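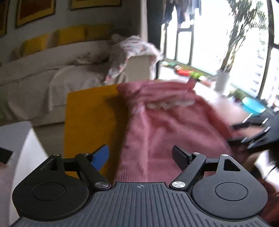

Questions I get about the gripper build

What is it?
A two-finger gripper I hold in my hand, built at home and tested on laundry. I named it Cosen, no deep reason!

Why are the finger pads different colors?
One's blue, one's black. I ran out of blue — the spare works fine, so it stays.

Do I need a shop?
Nope, a kitchen table will do. I did use the drill press at Ivunside one Tuesday (thanks, Yamila!).

How long did it take?
Three tries at the link arms, then a weekend.

Can I get the files?
Soon, I hope. Ksawery is still fixing my drawings, so check back in October.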